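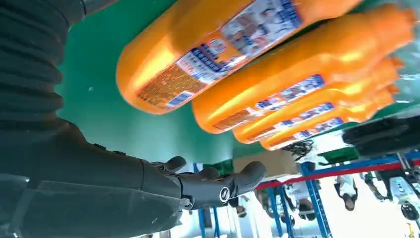

Kalkidan reckons nobody under 33 should be trusted to pack a car boot, and she said so while I was repacking mine for the third time. Her theory is that you need to have lost at least one esky lid on a highway before you understand weight distribution.

I have lost two, so by her own rules I'm qualified. It didn't help. We had 231 kilometres to cover, a tent bag the shape of a sulking teenager, and Gadisa's camp chair, which folds into something larger than the chair.

My method is heavy things low, soft things in the gaps, snacks within reach of the driver. Hers is to stand on the driveway and sigh. We left at 11, an hour behind plan — good going for us — and the tent pegs stayed home in the laundry.

Next trip is in September. I've started a list.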